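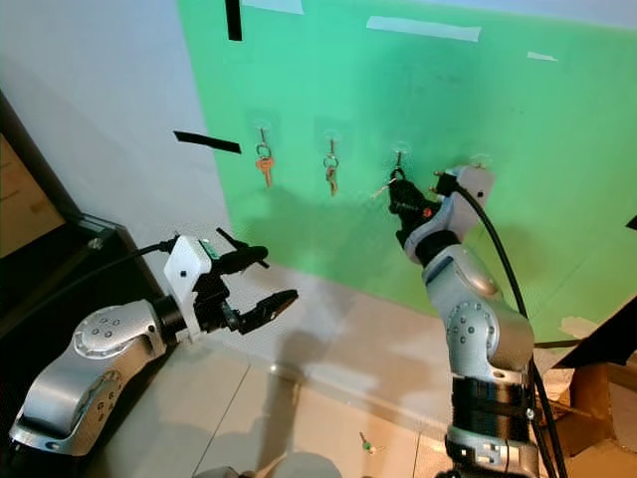 *Keys on their stick-on hooks against the green backing.*

I have lost my keys often enough to have opinions about hooks, so when word went round that the Bako building in Sturorville was getting a proper key wall I went along for a nosy. It opened on Fri 29 May, and I came away slightly jealous!

The idea is about as simple as they come. You get a row of small hooks on round see-through sticky pads, one key to a hook, each on its own ring, and a good bright green behind so you can tell a coppery key from a brassy one without putting your glasses on. No drilling, no screws, and if you hate where you've put a hook you can peel it off and try again (I would, several times).

Damilola Ekwueme, who looks after the building, told me the old system was a biscuit tin. "You'd tip the whole lot out on the desk and hope," she said. Between the meeting rooms, the bike store and the Gresus workshop upstairs there are 60 keys to keep track of, and last October they paid a locksmith 820 pounds to replace the ones that had wandered off — a sum she says still makes her wince.
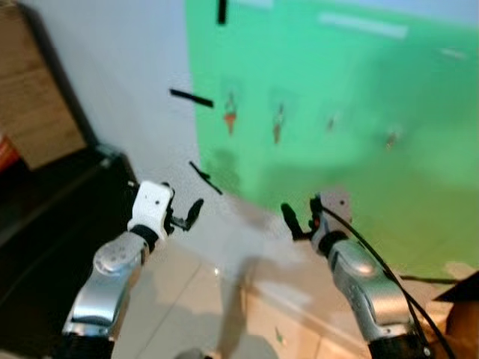 The green was her choice. She'd wanted a cork board, then tried a leftover sheet in that colour and liked how the metal stood out against it. The rest of the hooks are going up in stages over the summer, starting with the ground floor, and people with a locker key will be asked for a deposit of 50 pence, which seems fair enough to me.

If you've still got an old Birell key in a coat pocket or a kitchen drawer, Damilola would love it back. Drop it at the front desk any weekday morning and she'll find it a hook.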